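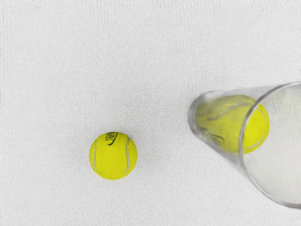
Tennis balls and clear cup, simulated, seen from overhead. One ball in the cup, one on the surface.

Work > Packing line notes > Simulation

4 min read

The returns bench at Prundwood is where loose items get put back into clear containers before they go to the shelf. Two people per shift do it by hand. Since the spring we have been building a robot cell to take part of that load, and most of my own hours have gone into the simulator that the cell's controller is tested in.

Ball and cup is the test case I use most. The geometry is simple and the failure modes are not. A ball rolls if the fingers close off center. A clear cup on its side gives a depth camera very little to work with, and a ball seen through its wall has a softened outline that the segmentation model likes to merge with the wall itself. Our first model put the center of an enclosed ball too close to the closed end of the cup, and the planner then asked for grasps that would have pushed on plastic.

I retrained on 1,337 rendered views with the cup pose randomized and the lighting held nearly flat. Flat light is the harder case for us, with weak shadows and little contrast at the rim, and it matches the panels over the bench. The new model gets the center right often enough that the remaining errors are mostly in the cup axis. Ilze Zariņš wrote the axis fit and is replacing it with one that uses the rim and the taper together.

Cycle time in simulation is 30 seconds per item, including the retry. A person on the bench is much faster than that. The case for the cell was never speed on a single item; it was the night hours, when the bench is unstaffed and the bins fill up. By 6 a.m. there are 210 items waiting on a normal day, and the morning pair spends the first part of the shift digging out.

What changes for the bench is less tidy than the slide deck said. Jovita Villaseñor has run it for years and sat with me for two afternoons going through the item list. She struck 43 item types that the cell should not touch, most of them for reasons I could not have found in the data: lids that look seated and are not, labels that come off under a rubber finger, boxes that arrive damp in December. That list is now a config file. It is the most useful file in the repository, and it has her initials in the header.

The job description has been rewritten as well. Bench staff will clear faults, approve new item types, and handle everything on the exclusion list. Noreen Rafferty in operations got the fault clearing graded as skilled work, with the pay step that goes with it. She did not get a commitment on headcount past the pilot. I think people on the bench have noticed that, and I would like to see it in writing before the cell runs a full night.

One thing I argued against and lost: the screen at the cell shows a running pick count. It will be compared with the human count within a week. I asked for fault type and time to clear instead, and both are in the log for anyone who wants them.

Open items: axis fit, a friction value for the felt that I trust, and gripper pads from Grender, which are on order. Hardware trials start after that.

6 comments | 11 shares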